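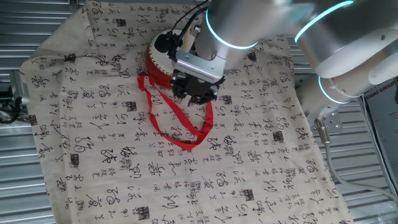
On Wednesday evening the Hadetness council passed the new local law for collecting firewood from roadsides, and I want to write down what I understood of it while I still have the papers on the kitchen table. My husband says I am the only person in our street who reads the agenda before the meeting. Maybe so, but we heat the house with wood, and I would like to know if I am breaking a law when I put a fallen branch in the boot of the car.

Until now the rule was very simple. You could pick up dead wood from the side of any shire road, and if somebody from the council stopped, you said hello and he said hello. When we moved here I could not believe it. Where I grew up the forester knew every log by its face.

Under the new law you need a permit. It is free for residents for the first year, and after that the price will be set together with the other fees in the budget. With the permit you may collect on the roads marked green on the map, in autumn and in spring, and only in daylight. The wood must be already on the ground. A standing dead tree must be left standing, even if it leans over the fence and you are quite sure it will fall on your sheep. For this you phone the office and they send a person to look at it.

The quantity is two cubic metres for each household in a season. I had to ask what this looks like, and the answer was a trailer filled a bit above the sides, twice, but it depends on the trailer. We burn roughly 40 barrows in a winter. I have no idea how many cubic metres are in my barrow, so I will have to measure it.

The longest discussion was about Zerkalska Road. On the draft map it was green for the whole length, and in the final one it is red from the bridge to the quarry gate. The reason given was the hollow logs, which are used by small animals and should not be moved. I have nothing against the animals. But the people who live past the bridge have no other road near to them, and now they must drive to Pekora Lane, where there is hardly any timber left after the slashing in March. One councillor asked if the red part could be made shorter. The motion to change it was lost, and then the whole law was passed five votes to two.

I also did not like how the consultation was done. The notice was on the website and on the board inside the office, and the office closes at four. There was no notice at the general store, none at the tip, and these are the two places where everybody goes.

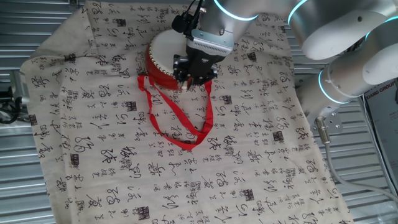
Larysa Vasylenko wrote to me after the meeting that I am being too kind about the map, and that the permit will only catch honest people with a small trailer. In her opinion the ones who come at night with a chainsaw and a truck, and sell the load in the city, will not fill in any form – they did not follow the old rule either. She would have preferred a bigger fine for selling and no permit at all for neighbours.

I think she is partly right. The law does have a part about selling, and the fine is higher there, but I could not find who is going to check it. The shire has one ranger, and he has also the dogs and the illegal dumping. When this question was asked, the answer was that enforcement will be "proportionate". I looked up the word at home, just to be sure, and I still don't know if he will work on Sundays.

For those who don't want to bother with the permit, Bondarchuk is still delivering split redgum this season, and you should order early. The price has gone up again and the wood from the last load was a little green, so stack it with air on all sides.

The form can be downloaded, or they will print it for you at the front counter. You need a rates notice or, if you are renting, a letter with your address on it. I will go on Monday morning and ask about the barrow.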